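Workshop diary, December, 7.40 pm

Maple board back on the blue pegboard table. Shape blocks out on top of it.
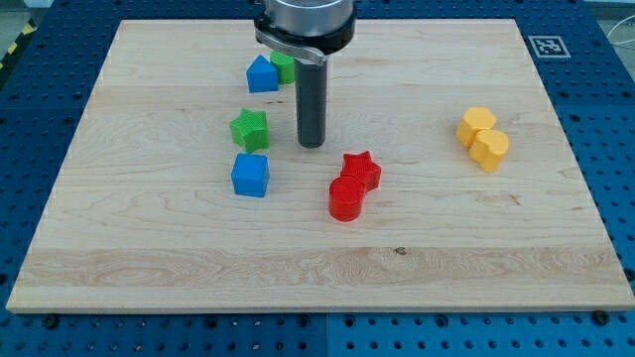 What finish suits a board that small plastic blocks get slid across all day? Hard wax oil, two thin coats, buffed back after each. Varnish is tougher on paper but it chips at the edges and has to be stripped to repair, while oil can be patched with a rag in the colour and sheen already there.

The tin is Bodatent satin. Label says 12 hours between coats; I gave it overnight and a bit more because the humidity in the shed sat at 77 per cent. Sanded to 180 beforehand, then wiped down with a damp cloth to raise the grain, then 240 by hand. The figured band along the lower third took the oil unevenly on the first coat and needed extra rubbing. The knots were fine. The joins between planks still show as faint lines, no gap I can get a fingernail into.

Block notes. The stars have a ribbed surface and will hold dust, so they get a soft brush and no cloth. The house and the cube can be wiped. Green cylinder stored upright, otherwise it rolls off the shelf.

Rang Sandhu regarding a second board to match. Quote is $90 for the timber, cut to size, centre planks from the same pack if they still have it. Darkotholm were cheaper but only sell it pre-finished.

To do: check the board for cupping with the straight edge, both diagonals. Order more 240 discs. Move the oil tin off the top shelf before the heat gets to it.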